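Arkard Build-a-Burger play food set: review after a few months of use

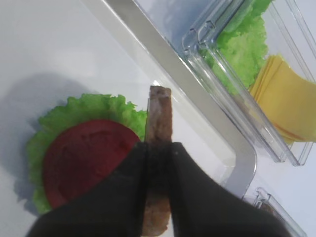
A reader, Amrani, wrote in after my piece on play kitchens to ask whether any of the burger sets were worth buying, as the last one in their house had split along the seams by Easter and the cheese had gone missing in the first week. Could I try one that wasn't made of felt, and could I say plainly whether the layers stay on top of each other?

I bought the Arkard set from the toy shop in Widulthorpe and it has been in use here since September. We have two children in the house, one aged three and one aged six, and a cousin who comes most weekends and is harder on toys than either of them.

What it is

Play food for making burgers and sandwiches. You get fillings as separate pieces, so the child decides what goes in and in what order. The lettuce is bright green with a frilly edge, the tomato is a deep red slice that sits on top of it with a bit of green showing round the side, and the meat is a brown slice with a mottled surface. Ours is rectangular. The six-year-old objected to that for a day or so on the grounds that burgers are round, then decided it was a sausage slice and stopped mentioning it.

Does it stack?

Mostly. Lettuce first, then tomato, then meat works well. The lettuce has enough of a wave in it that a round slice settles and doesn't slide about unless the whole thing is carried at an angle. Put the lettuce higher up and the stack starts to lean. Our three-year-old can manage four layers on a table and about two on a carpet. If you want a tower, this isn't the set for it.

I would put it on a tray. We use a shallow white one with a raised rim that was already in the cupboard, and it makes a real difference. Pieces that get knocked stay where they are, and the whole kitchen can be lifted off the table at teatime.

Picking things up

The meat slice is the easiest piece for small hands. It can be stood on its edge and pinched from both sides, and the youngest got the hang of that straight away. The tomato is harder to get hold of once it is lying flat, and there is a fair bit of scrabbling with fingernails. The older two sometimes use the tongs from a different set, which work fine on the meat and badly on the lettuce.

Cleaning

I wash everything in a bowl of warm water with washing-up liquid. The folds of the lettuce collect crumbs and need an old toothbrush. I have not put any of it in the dishwasher and the box gives no advice either way. The colours are as strong as when we got it, though the tomato has picked up a biro mark that will not shift.

Against the Sustider set

We had the Sustider sandwich set before this one. That came with more pieces, but a good third of them were things the children had no interest in, and the slices were so thin that they curled up after a summer on the windowsill. The Arkard pieces have kept their shape. The Sustider box was better, though – it had a lid that shut. The Arkard one is thin card with a window in it and went in the recycling within the week. Ours now live in an old ice cream tub.

What I didn't like

There are not enough cheese slices to go round, and cheese is the first thing every child asks for. Ours get argued over. Spares are not sold separately as far as I can find. I sent a message through the Arkard website and had an automatic reply with the reference 2389, and have heard nothing since.

The leaflet is also a waste of paper. It shows serving suggestions that no child will follow and says nothing about washing.

Would I buy it again?

Yes, for a child between three and six. It gets used most days, usually as a café with unreasonable prices (a plain burger is currently 70 pounds, 60 if you leave out the tomato). Nothing has cracked or split. If you already have a decent set of play food I wouldn't replace it with this, but as a first one it does the job, and I would get a tray to go with it.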